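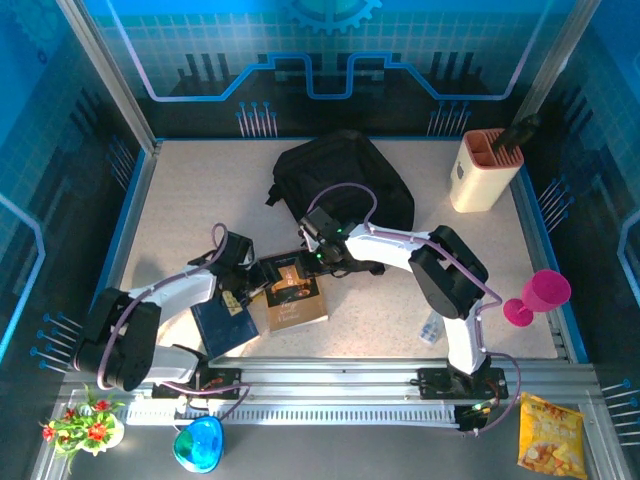 The Bag by the Door

Every March I get letters from readers who have bought a new backpack because the old one got heavy. The old one is usually fine. It has simply been eating books since September and has never been asked to give one back.

Mine was a Lumerach, bought for a trip to Prekmont and used ever since as a filing cabinet with straps. I finally put it on the kitchen scale and the scale gave up, so I emptied it. Out came two hardcovers I had already replaced, having decided they were lost, and a receipt for 900 sheets of printer paper I have no memory of wanting.

My neighbor Arif Sitompul packs for a living, or did, back when he ran the mail room at Siregar. His system is short. Lay the bag flat, heaviest book against the back panel, thin ones after it, and stop before the zipper has an opinion. He will not pack a bag that is standing up, and he has views on people who do. 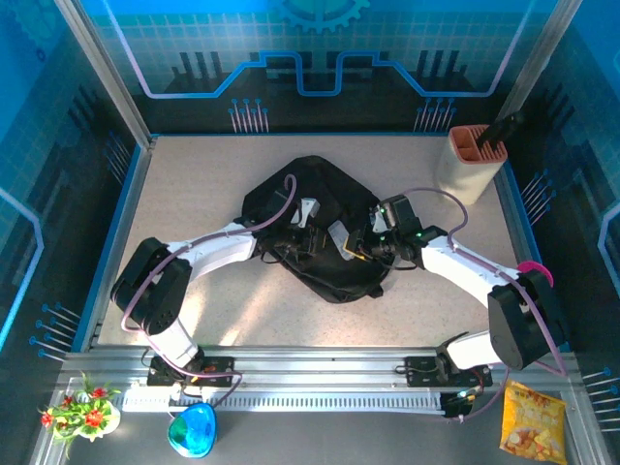 Straps are where most of us go wrong. We yank them tight in the fall, over a thick sweater, and leave them that way until the sweater is a memory and the bag is riding up behind our ears. A black backpack laid flat on a pale, speckled top, with one grayish strap piece held near its center, is about as good a view as you'll get of what needs adjusting. Let both straps all the way out, load the books, then take up the slack with the thing on your back. Arif does this at the bus stop, in front of people.

As for the books that don't make it back in, I allow myself 2 at a time now. The rest go on the hall shelf, next to a Luvix lamp that has needed a bulb for 125 days by my husband's count. He could change it. He prefers the count. 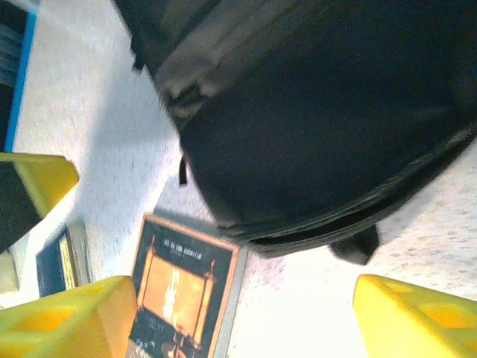

Black backpack on its side, two dark-covered books or cards beside it.

Next issue: the glove compartment, if I can get it open.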